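3.2 Care and setup of the hand-held gripper

All bedding and clothing trials were recorded with one hand-held gripper, which we call Prosier. It has two fingers made of linked bars, each ending in a ridged pad, and a wrist camera that looks out between them. The same unit was used throughout, so its condition had to be kept steady from one session to the next.

Before each session the operator wiped the pads with a damp cloth and checked the pivot pins for play. Lint from quilted fabric gathers in the ridges and makes the pads slide. Pads were replaced after 50 recordings, always as a pair – a new pad facing a worn one pulled thin cloth to one side. After a pad change the fingers were opened and closed 9 times by hand, and the camera view was checked to see that both tips showed at the same height.

The lens was cleaned last. Figure 2 gives the wrist view in a bedroom, with both pads over the near part of the bed and a folded quilted garment ahead of them. 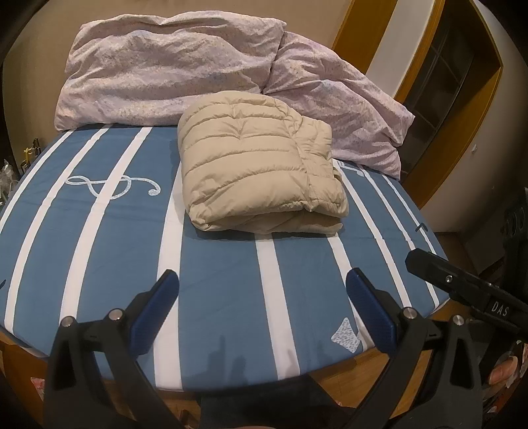 Figure 2. Wrist camera view with the fingers apart.

Qistina Nugroho, commenting on a draft of this section, objected that a fixed count is a poor guide to pad wear, as heavy fabric rounds off the ridges much sooner than sheets do. We kept the count but added a check of ridge depth at the start of each day.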